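The drawer that ate my November

I have been putting off the cutlery drawer for longer than I would like to admit. It's one of those things you stop seeing after a while. You pull it open, you rummage, you find a fork, you push it shut with your hip because it sticks, and you tell yourself you'll deal with it when the weather turns. Well, the weather turned, and my sister-in-law Saodah is coming to stay, and she is the kind of guest who likes to help with the dishes and put everything away afterward (bless her), so it had to be faced.

We've had the same drawer insert since we moved to Navville. It has the narrow slots that are meant for one kind of thing each, and that works very nicely if you own one matching set and nothing else. We don't. We have the wood-handled steak knives and forks from Irfan's mother, the everyday set from our first apartment, and a whole crowd of long things – chopsticks, skewers, iced tea spoons – that were never going to lie flat in any slot made by anybody. They ended up crossways on top, and that is what jams the drawer, every single time.

So I decided to give up on the insert altogether and go with open baskets. I like a mesh one with straight sides because the crumbs fall through, and you can lift the whole thing out by its handles and carry it to the table when people come over. Mine go three in a row. I spent a good long while one afternoon moving things from one to the next before I was happy, and I had a pot of tea go cold next to me while I did it, but I do enjoy that sort of job once I'm in it.
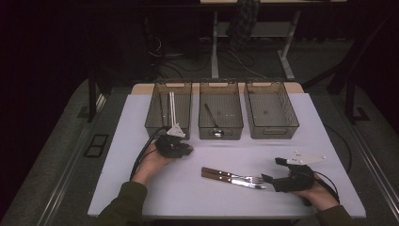 Tall things on the left, a spoon in the middle, and the wood-handled pieces still waiting on the table.

The long things go in the left one, and I let them stand up and lean against the back. I fought this at first! I wanted everything lying down and neat. But standing up they take hardly any room and you can grab one without disturbing the rest. Spoons get the middle basket, big and small together, and I'm at peace with that. The last one is for forks and knives, and I put the wood-handled ones in there too, handles all facing the same way so that no one reaches in and gets a blade.

I should say that those wooden handles never go in the dishwasher at our house. I wash them by hand, dry them right away, and rub in a little mineral oil when they start looking thirsty. Irfan thinks I fuss over them. He also grew up eating with them, so I notice he picks them out first.

Next up is the cupboard with the lids. I'm going to need a bigger pot of tea.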